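Notebook, Monday, bench 3, play kitchen bin

Started at 9:20 with a coffee and the whole Drukbridge crate tipped out on the floor. Lamisi wanted the play kitchen kit sorted before the September loans go out, and I said I'd do it because I figured it would take me till morning tea. It did not. There were 147 pieces in the crate according to my tally, and the old card taped inside the lid said 139-something in Ekow's handwriting (that last digit could be anything, mate, please learn to write a nine).

First job was the wash. Warm water, dish soap, soft brush, nothing fancy. I did the plastic cutlery and the bowls in one go and kept anything timber well away from the sink. Last year somebody soaked a rolling pin overnight and it came up furry, and I spent an afternoon sanding it back. So timber gets a wipe with a damp cloth and then air, please, all of you!
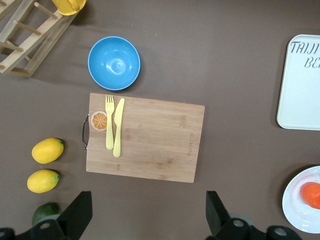 Colour is my big headache with the sets. The Reltavham list wants every kid's place setting in a single colour, bowl and cutlery together, and we just don't have the stock for it. Best I can do is match fork to knife and let the bowl go its own way, so the pale yellow pair is down on the card with the sky-blue bowl, and I reckon it looks rather cheerful. Nkrumah agrees. Chrysoula doesn't, she'd like me to order more, and I've told her to show me the money.

The bamboo board is going in as the serving board for that set. I like the wire handle on it, easy for small hands to grab, but I want to check the ends for anything sharp before it leaves the building. I'll run a bit of cotton wool over the join tomorrow and see if it snags. The lettering on the board is so faint I couldn't read it, so I've written "bamboo, wire handle" on the card and left it at that.

Food pieces: 57 after I pulled the chewed ones. The orange slice stays. So do the two lemons, since the recipe sheet Kwesi wrote for the Asante room asks for a lemon in step two. Either we send both or just the one. Kwesi, your call, but I need to know before I print 20 copies.

To do:
- recount cutlery once it's back in the tub
- new card for the lid, typed this time
- check wire handle
- ask Lamisi if the dish rack with the pegs travels with the kit or lives here (I vote here, it takes up half the crate)

Knocked off at 3:40. Crate is under the bench with a tea towel over it. Please don't put anything on top.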